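The small square cloth and other domestic mysteries

Joon-young Yang owns 29 face cloths and can find nine of them. The rest, he assumes, are inside something else: a duvet cover, a coat sleeve, the leg of a pair of pyjamas last worn in October.

I have come to learn how he folds the survivors, having reached middle age with only one method of my own, the scrunch. It works on everything from flannels to fitted sheets and leaves the airing cupboard looking like a badly kept hamster cage.

Yang spent 15 years at Flidia, a linen shop with a hotel trade, and has opinions on squares. A rectangle tells you where to begin, he says. A square just lies there, as willing to become a triangle as a sausage, and most people lose their nerve at the second corner. He likes to turn it so that a corner points at his stomach. I tried this at home on the ironing board and the cloth slid down behind the radiator, where it has since been joined by a sock.

Then there is the question of what to fold on. Beds are too soft and knees are hopeless. Yang wants a plain, flat surface with nothing else on it, a condition my kitchen last met on the day we moved in. 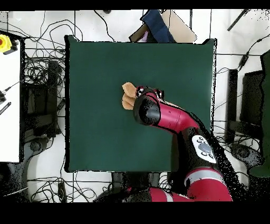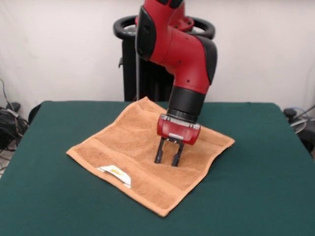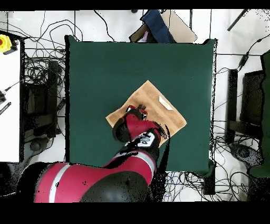 Green tabletop throughout: the terry cloth laid out flat in the second picture, a wooden board set cornerwise in the third.

The chopping board, in Yang's view, suffers the same neglect as the flannel. It is square, or near enough, and gets shoved against the tiles at whatever angle the onions left it. He keeps two, one for bread and one for everything that isn't bread, and stands them on edge overnight. Mine doubles as a trivet and, at Christmas, as a place to put the post.

His flannel method, for the record, is in half, in half again, then stop. Thirds are for bath towels. Rolling is for spas and for people who want to be thought of as spas. Smooth the woven band with the side of your hand before the first fold, and keep it on the outside, where it can do some good – mine has gone in the drawer inside out, but it has gone in the drawer.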